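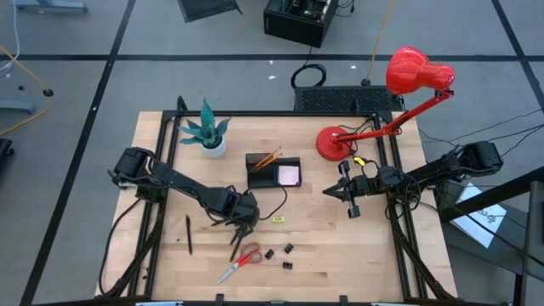
4. Set up the Kamico tracking receiver

4.1 Set the range switch to 100.

4.2 Enter the target drone ID from the Grileck launch card.
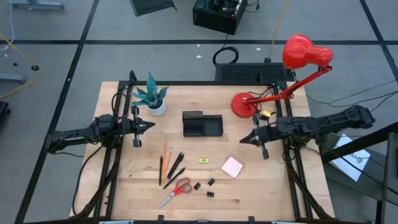
Caution: Keep the receiver level during calibration. A wood tabletop with some open space is suitable.

4.3 Hold CAL for 9 seconds.

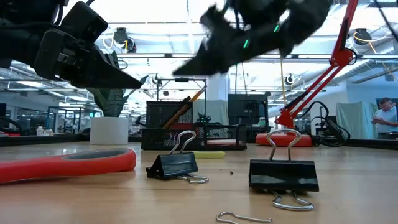
4.4 Release CAL and log the offset.

Shares: 9

Comments (2)

Does 4.3 apply to the Forsyth unit?

Same steps, different switch.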